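About Godoy Orchard Water

Hi, and welcome! I started Godoy Orchard Water after too many seasons of watching good growers in the Verik valley guess at how much to irrigate (I was one of them, with 30 acres of almonds and a pump that hated me). We're still small, just 2 of us in the office on Draris Road, and we like it that way.

Mostly we check soil moisture, read meters, and help with the groundwater reports that come due every October. We look after almost 95 wells now, from Gratness down to the county line, and I've driven out to every one of them!

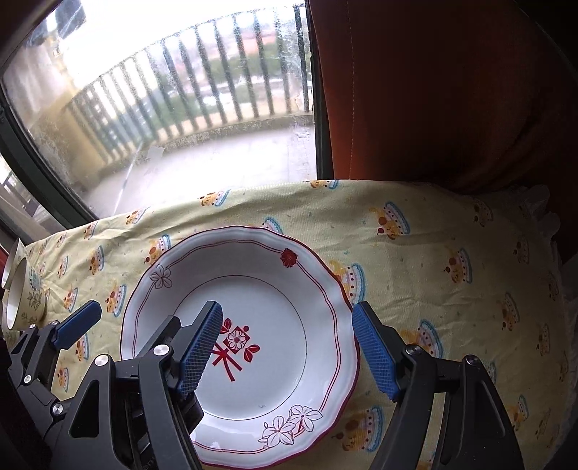 Do you only work with big farms?

Any size is fine with us. Our smallest customer has a few rows of peaches behind the house, and she gets the same monthly visit as everybody else.

We don't sell pumps or pipe, so if yours is running okay I'll tell you to leave it alone. Stop by if you're out our way, or leave a message and I'll call back once I'm in from the field – usually after dark in summer, sorry in advance.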